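Breadcrumb: Notebook > Trials > Hand-held grippers > Pavar pair

Home Notebook Trials Parts Archive Contact

May 11, 2023
By the bench editor

Pavar two-hand kit, trial diary, second entry

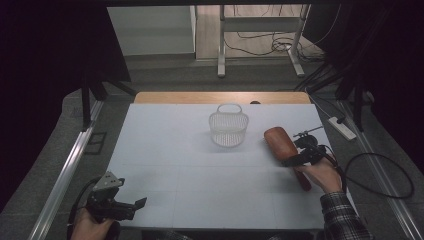
Morning: setup

Started at 8:10. The kit on trial is the Pavar pair: two black hand-held grippers, each on its own cable, plus the recording software and a month of the Brekell review service. The rental quote from Drimville is 659 for the month, cables included, mounting plates extra. I have to say by the end of the trial whether we keep it.

The software wants a calibration before each session. Both grippers are closed fully, opened fully, then held still until the status line goes green. Left passed on the first try. Right failed twice with a jaw range error and passed on the third. Same pattern as yesterday. The manual lists the error and says to repeat the procedure. It gives no cause. I swapped the ports and the error stayed with the right gripper, so it belongs to the unit or its cable and the computer is cleared.

Firmware is the version it shipped with. There is a newer one on the vendor page, but the notes only mention a language setting. Left it alone so the two days can be compared.

Task for the day

Pick up one play-food item and put it in the small white mesh basket with the loop handle. Right hand carries, left hand is free to steady the basket. The sausage-shaped item is the one I care about. It is glossy and a little wrinkled on the surface, and a long cylinder held near one end wants to turn in the jaws. A block would tell me very little about grip.

Target was 150 takes before lunch. The handle turned out to be the main source of bad takes. It arches over the opening, so a long item brought in across it hits the handle and rolls in the jaws. Coming in along the line of the handle works better. I changed my approach after the first stretch and noted the take number where I changed, so the two groups can be split later.

Trigger feel is good. Travel is even, the return spring is light, and small corrections near closing are possible without overshooting. This is the best part of the product. On the Thomas set we had in January, the last bit of travel was all or nothing, and anything soft got squashed before I could stop.

Weight is acceptable for the first hour. After that I feel it in the wrist, more on the right than on the left. The body itself is compact. The load seems to come from what sits on top of it, and the wrist has to resist that each time the jaws point down. A balance weight under the grip might help but would add to the total. I would like to try it once before ruling it out.

Cables

My main complaint. Both grippers are wired, and the cable has to be left in a wide loop on the floor or it pulls on the hand when reaching across. With a wide loop there is no pull that I can feel, but I have to watch my feet. Twice I stepped on the right cable while shifting position. One of those takes had a jump in the position trace and was thrown out. The other looked clean and I kept it with a flag.

Drimville lists a wireless version. No price on the page, only a request form. Sent the form at 11:40. Asked for battery life, charge time and whether the two versions can be mixed in one session.

Afternoon: files

Finished the day at 324 takes, both sessions together. Software saved all of them. Upload to Brekell was slow but did not drop, and it resumed properly when I pulled the network plug on purpose halfway through.

The review service marks each take as pass, fail or unsure. The passes agree with my own notes. The unsure group is too large. Most of it is takes where the basket shifted a little as the item went in, which I would count as good. The threshold for that can be set, but only by sending a ticket. Sent one. For a paid service this ought to be a slider on the settings page.

Export works. The file layout matches the documentation except that left and right are swapped in the column headings of the summary sheet. The data underneath is correct. I checked it by recording ten seconds with only the left trigger moving. Reported that in the same ticket.

Storage is worth a line. The kit comes with space for 600 takes on the review account, and anything over that is billed. At the present rate we pass the limit tomorrow, counting what went up yesterday. The quote did not mention this. I found it in the account page under a usage tab.

State of the verdict

Grippers: keep, if the right one is replaced or the range error is explained. Software: usable, calibration too fussy. Review service: would not pay for it at the default settings. Mounting plates as an extra cost: not reasonable, they should be in the box.

For tomorrow

Calibrate right gripper five times in a row and log each result.
Tape the cable loop to the floor at one point and see if the hand still moves freely.
Same item, same basket, handle turned a quarter.
Shorter sessions, with a break each half hour.
Read the rental terms again for the return date and who pays the shipping.

Powered down at 4:50. Right gripper gave the range error again on the closing check, passed on the second try.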